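5.2 Picking from a mixed bin

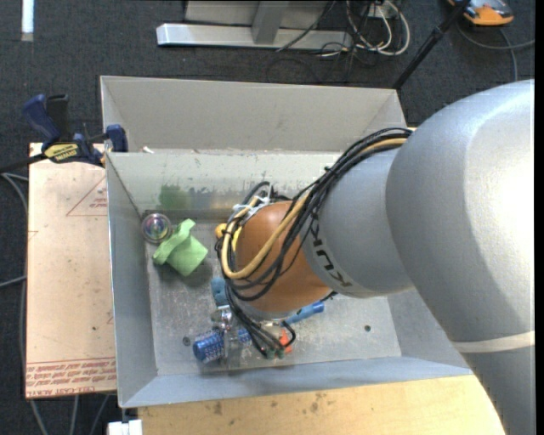
Figure 7. Bin-picking station with a KUKA arm reaching into a sheet-metal bin of mixed items. A second compartment adjoins the bin along the top.

Of the four chores we looked at, clearing a bin of unrelated things is the one most often described as solved. We went in doubting that, and the trials did not change our minds much. The station in Figure 7 is typical of the setups on which such claims rest. The bin has tall sloped walls, it is clamped at one corner, and the items on its floor are few. A household drawer or a returns cart on a shop floor is fuller than this, and it moves when someone bumps it.

Even so, the items cover a fair part of what makes the chore hard. A crumpled cloth has no fixed shape, so a grasp point chosen from one view may be a fold in the next. The round transparent item throws back colored reflections, and depth sensing has long done badly on surfaces of that kind. The shiny blue cylindrical item is an easier shape but has a similar problem with glare. We would expect a child to empty this bin without thinking about it.

We ran 899 pick attempts over the month of August, using the item set supplied with the Tandby protocol. An attempt counted as a success only if the item left the bin, stayed in the grip during transfer, and was released in the neighboring compartment. Earlier reports on the Wurine benchmark count an item as picked once it clears the floor of the bin. This is a generous rule. When we applied it to our own logs, more than 200 attempts that we had scored as failures became successes, most of them slips on the way over the divider.

The arm itself was seldom at fault. It went where it was told, and its repeat accuracy was far better than the task calls for. Trouble came from the last few inches. Items lying against the sloped walls forced the tool to approach at an angle, and the cable bundle then limited how far the wrist could turn before the planner gave up. The Le Goff planner handled these cases a little better than our baseline, though at the cost of 7 extra seconds per pick - a long time if a person is standing next to the machine waiting for a part.

We also tracked how often someone had to step in. Vendors rarely report this number, and we think it matters more than the success rate. In our trials a person reached into the cell 70 times, usually to shift an item that the system had tried and dropped repeatedly. A shop that buys such a station to free up a worker would still need that worker close by.

None of this shows that the chore is out of reach. It does suggest that results from a clamped bin with a handful of items should not be read as evidence about kitchens or stockrooms. The Komovside trials, which used fuller bins, are a better guide, and their figures are lower than ours.

Related articles
Grasping cloth from a single view: a second look
What counts as a pick? Scoring rules in the Wurine benchmark
Komovside bin trials: data and notes
Cable routing and wrist limits on industrial arms
Human help as a hidden cost in shop-floor automation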